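Duddale go to Nogueira with a two-point cushion

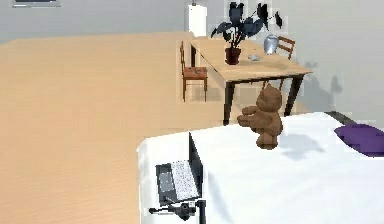
A teddy bear standing on a white-sheeted bed.

Duddale need a draw at Nogueira to win the league for the first time in 22 years, and manager Daniyal Talpur has said he will not set his team up to get one.

The leaders have 53 points with one match left. Zaltetti, in second, have 51 and finish at home against bottom club Mivivska, who were relegated in April. Zaltetti have the better goal difference, so a defeat for Duddale and a home win would send the title the other way.

"We have been poor every time we tried to sit on a result," Talpur said after training. "We did it at Mivivska in the autumn and lost. I would like us to have the ball."

His main decision is in midfield. Segundo Chambi has missed the last three games with a calf strain but trained with the full squad this week and is expected to be on the bench at least. His older brother Hernán, who moved back from left wing to cover for him, has scored in two of those three matches and will be hard to leave out. The brothers have started together only six times this season. Duddale won five of those.

Hernán Chambi is also one short of 100 league appearances for the club. He joined from Nogueira, where he was mostly used as a substitute, and still has a house on that side of the river.

Nogueira have little to play for in the table. They are sixth and cannot move up or down. Their home record is the problem for Duddale: one defeat since the new year, and that to a late penalty. Coach Hortensia Valderrama, who steps down after the match, has said she will pick her strongest side.

"People have bought tickets," Valderrama said. "I'm not going to give half the team a day off in my last game."

She will be without center back Rosaura Flores's usual choice of captain, however. Flores, the club's sporting director, confirmed that the regular skipper is suspended after picking up a tenth yellow card, and that the armband will be decided in the dressing room. The reserve goalkeeper is also out with a broken finger.

The reverse fixture ended 1-1. Duddale led at halftime and had a second goal ruled out for offside, then conceded from a corner with eight minutes left. Talpur changed his zonal marking after that match and his side have let in only two goals from set pieces since.

The away end is sold out. Nogueira's ground had a crowd of 2978 for the visit of Zaltetti in March, the highest there this season, and the club expects to pass that figure. The gates on the river side will open half an hour earlier than usual, and away supporters should use the north entrance only. No tickets will be sold at the ground.

Both title matches kick off at 3 p.m. The trophy will be kept at the league office until halftime and then driven to whichever ground needs it. Either trip takes less than 40 minutes.

Season ticket renewals for Duddale open at the end of May, with prices unchanged for adults and juniors.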